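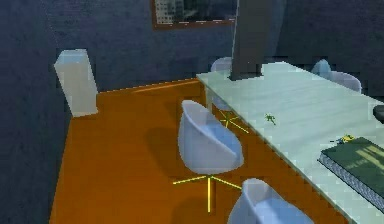 Room, table and chairs, simulated view.

Prakley home simulator: safety check after the Kettler stop fault
July 17, 2019

1. Stop distance at the table. FAIL
The virtual arm should halt within 70 mm of a chair and it took 105, bless it. Please go gently with those yellow chair bases, as the thin legs are easy to miss in the collision map.

2. Small items on the tabletop. PASS
The little green figurine registers nicely now, and so does the green book!

3. Floor obstacles, bedroom. OPEN
The fault log shows 545 ms before the stop signal arrived, and our limit is 300. I'd dearly like this rerun with the drum left right where it is, in front of the bed. 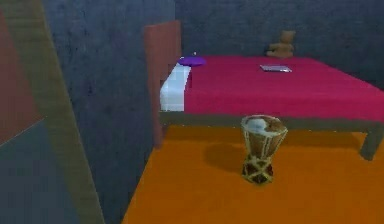 4. Sign-off
Held until the Nirurthorpe team sends the new stop settings.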